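4.2 Small Refrigerators and the Migration of Leftovers

The households and shared offices in our sample owned more refrigeration than they admitted to. When asked at intake how many refrigerators were on the premises, most respondents gave the number standing in the kitchen. The compact unit in the spare room, the den or the corner of the office surfaced later, usually when an interviewer asked where the good mustard was. Of the 352 sites that completed both rounds of the survey, 130 turned out to have at least one such secondary unit, and these form the basis of the present section.

We had expected the secondary unit to behave as overflow. Earlier work on domestic storage, including Hudec's study of pantry duplication in the Brernis housing estates, treats extra capacity as a kind of reservoir: it fills when the main store is full and drains when it is not. Our inventories do not support this. Compact refrigerators were often close to bare while the kitchen unit down the hall was packed to the point where the door had to be leaned on. What they held was chosen with some care, and the choosing followed rules that respondents could state only with difficulty and a certain amount of irritation.

The first of these rules concerns containers. Food in the kitchen refrigerator was overwhelmingly lidded, wrapped or boxed. Food in the secondary unit was far more likely to be sitting on tableware. Of the 739 food items logged in compact units, those on an open plate or in an open bowl made up the largest single group once beverages were set aside. Respondents explained that the plate was "only in there for a minute." Our revisit data suggest that the minute is a flexible unit.

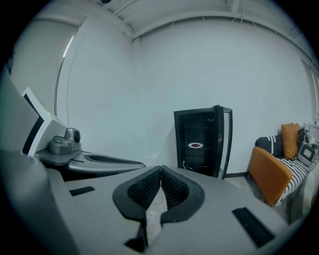
Figure 3. Compact refrigerator against the rear wall of a participating site.

Glass-fronted units deserve separate treatment, because they were designed for drinks and are sold with drinks in mind. The two models most common in our sample, the Hosoda and the smaller Stilness, both space their shelves on the assumption that the owner will be storing cans. Owners had other ideas. A dinner plate takes up most of a shelf in a small cabinet and leaves little use for the rest of it, yet the plate was a regular guest. The black unit in Figure 3 has a white plate on a middle shelf, with something red on it, and the plate is easily the brightest thing in the cabinet. We coded arrangements of this type as "display," a term to which several respondents objected. One pointed out that she had not been displaying a tart, she had been hiding it from her brother. We kept the code but added a footnote to the manual.

Door position was recorded at each visit as closed, partly open or fully open. The unit in Figure 3 was entered as partly open. We make no claim about how long any given door stood in that position, and the coding sheet had no box for it, an omission the second author has brought up more than once. What can be said is that respondents described opening a compact unit as a form of checking – a look inside with no firm plan to remove anything. This was reported even for glass-fronted models, whose contents can in principle be checked from a chair.

The interview material fills in some of the reasoning. Across 625 coded remarks on secondary units, the main themes were distance from the kitchen and the wish to keep one particular item out of general circulation. Cost of running the unit came up rarely and was generally raised by someone who did not use it. Several office respondents at the Gastasach site maintained that their compact refrigerator was communal, then listed the items in it by owner.

Two limitations should be noted. Inventories were taken in January, when holiday leftovers may have raised the share of plated food, and identification of items was left to the visiting coder wherever the respondent declined to say what something was. A further 14 entries were withdrawn after coders disagreed over whether a sauce was a meal. The effect of room placement on these results is taken up in Section 4.3.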